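Drevton Two-Arm Garment Cell - Classroom Edition

The Drevton cell is a bench enclosure with two robot arms, built for student teams who want to work on cloth handling. It was drawn up with the robotics club at Lesuvdale and is now sold to schools, colleges and after-school programs.

What you get

Aluminum extrusion frame with printed wall panels
Two arms on front mounting plates, each with a gripper
Wire baskets for small parts
Wrist camera kit
Printed project guide with 14 exercises

The first exercises use a single towel. By exercise 5 the team is picking a jacket out of a small pile and using both arms on it. Most clubs spend almost 2 months on the jacket work, and it is the part that gets entered in the Sastthorpe student challenge each May.

Club session, jacket exercises
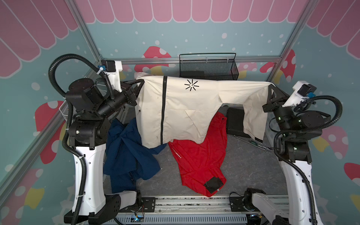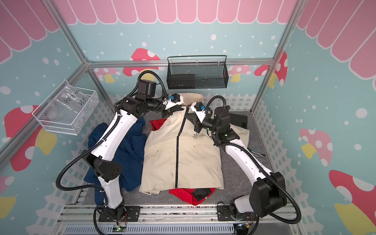
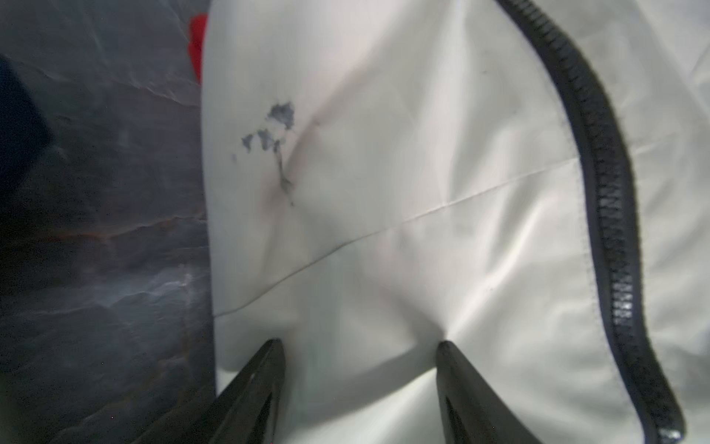
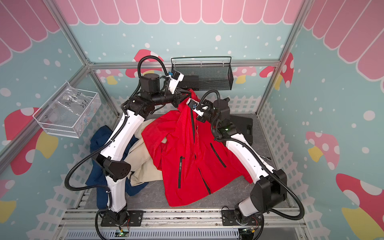

Light jacket in the first three views, red jacket at the right gripper in the last.

Using your own clothes

Any adult or child size jacket will do. Zippers and hoods make the task harder, so start with something plain if the team is new. Old clothes are fine - stains and wrinkles give the vision software more to deal with, and the guide has a page on this. Empty the pockets first.

Software

Arm control runs from one laptop. Students can drive the arms by hand, record a motion and play it back, or write their own program. The Restrepo lesson pack is sold separately and adds worksheets, a grading sheet and a log book for each team. It holds up to 2000 recorded motions per team account.

Space and setup

Place the cell on a level bench near a wall outlet. Two people are needed to lift it. Check that the cable hoses swing free before the first run, and check again after any change to the arm settings. An adult must be in the room while the arms are powered.

Ordering

Schools can order by purchase order or card. Spare gripper fingers and wall panels are listed under Parts. Page updated April 24, 2025.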